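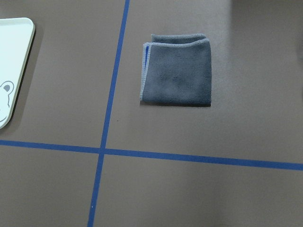
The cloth

I wanted the gray microfiber cloth from Findetti to be ordinary, and it's lovely — plush, with a pale stitched edge. It folds up nice and square.

The bear tray 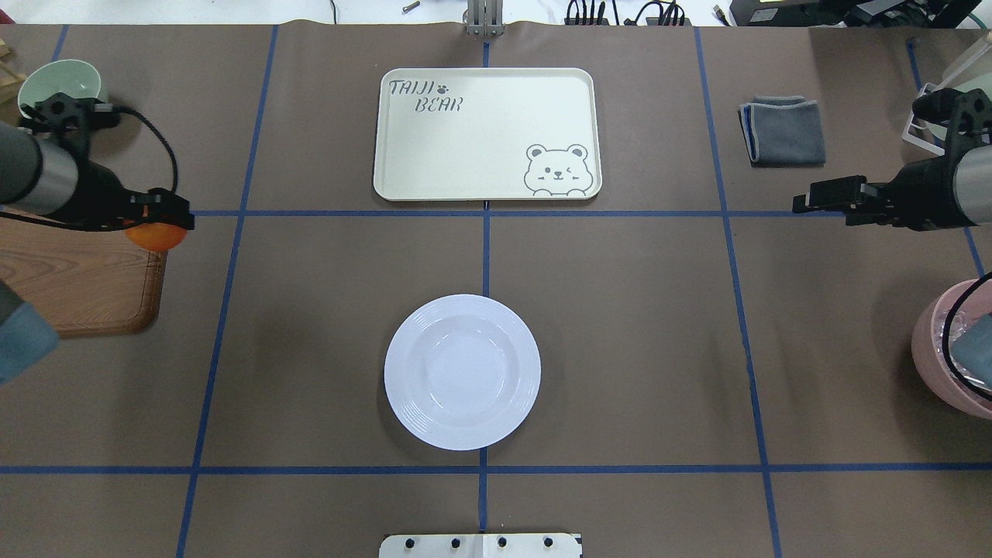
Bear tray, with the ridged white plate just below it.

My favorite by a mile! I do wish the rim stood a bit taller, but oh, that little face.
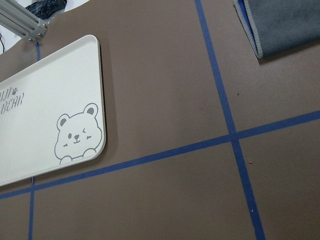 One eye winking, two paws on the ledge.

Then there's the grown-up one, which I use on Thursday for soup and toast.

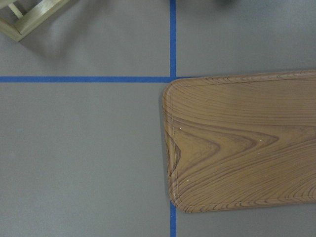 The wood-grain tray

Soft corners, a thin lip, warm brown. I'd buy it again.

2 comments

Hao: Does the bear wash off?

Skadholm: Mine hasn't yet — two years!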